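Good practice for kitchen demos – quick version

Rules we use at Toluvell when recording hand demos for the robot to learn from. Read before you start, takes 5 min.

Drawer fully open before hands go in. Both hands in view the whole time. Rings and wristbands OK, just keep the same ones on for all 17 takes. Same start layout every take – basket on the counter, tray in the drawer.

Sorting chopsticks: line them up in the tray, plain ends together. Slow. No grabbing a second bunch untill the first lies flat.

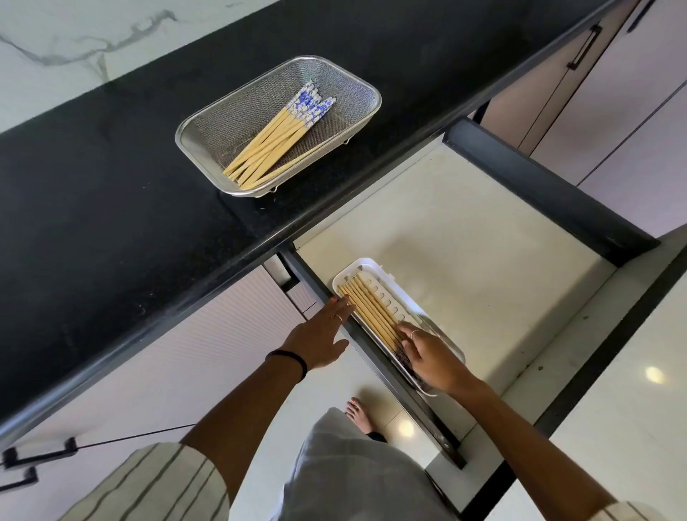

Rowena Dumlao wrote back that slow is wrong, normal speed is better, the robot side can always slow it down later. Fair. So: normal speed, no rushing.

Dropped one? Keep going, pick it up, mark the take. Dont delete it. Stop after 4 bad takes in a row and have a break.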